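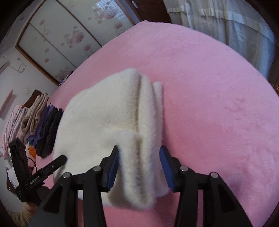
The cream fuzzy one, folded, on the pink bed cover.

2020-11-15

Two more rows and the back panel of the blanket is finished! I didn't mean to stay up this late, but once the border started to look like a border I couldn't put it down. My shoulders are stiff and I don't care one bit.

I've been at it since October, when the Milemley wool shop sent out its winter pattern and I decided, on a whim, that I was finally going to knit something bigger than a scarf. The pattern is called Reuter (no idea why) and it's all little slanting cables that cross every eighth row. The first week was awful. I pulled it out 3 times and had words with the cable needle. Then one night my hands just got it, and I haven't needed to look at the chart for the plain crossings since.

There are 285 stitches on the needle now, which sounds like a lot and feels like more when you drop one. I dropped one on Thursday's — no, I promised myself I'd stop going on about the dropped stitch. It's fixed. You can find the spot if you know where to look, down near the left corner, and I've grown fond of it.

The yarn came from Stisemden, from a tiny mill that still does its own dyeing. I ordered the gray-green they call Wisport and I'm so glad I did. In the morning it looks like wet slate and by lamplight it goes almost blue. It smells of sheep, too, really strongly, and the whole living room has it now. I love it! It splits a bit if I hurry, so I've slowed down, and the fabric is much more even for it.

All this wool has made me look at every warm thing in the house differently. I keep turning cuffs inside out to see how they were made. I spent ages this afternoon reading about pile and nap and how brushed fabric is finished, when I was supposed to be putting clothes away. Then I found an old film of a man carding fleece by hand and that was the end of the afternoon.

I worked out that I've used just over 2,000 yards so far, and I have 3 skeins left. It should be enough for the front border, if I don't get carried away and add the extra cable repeat. I want to add the extra cable repeat. It would make it long enough to cover my feet AND come up to my chin, and what else is a blanket for?

Rain all day, lentil soup for supper, the last of the good bread. I still need to wind the next skein before bed, and find the big needle for weaving in ends. It was in the button tin last time. Or the drawer with the batteries. I'll check both in the morning.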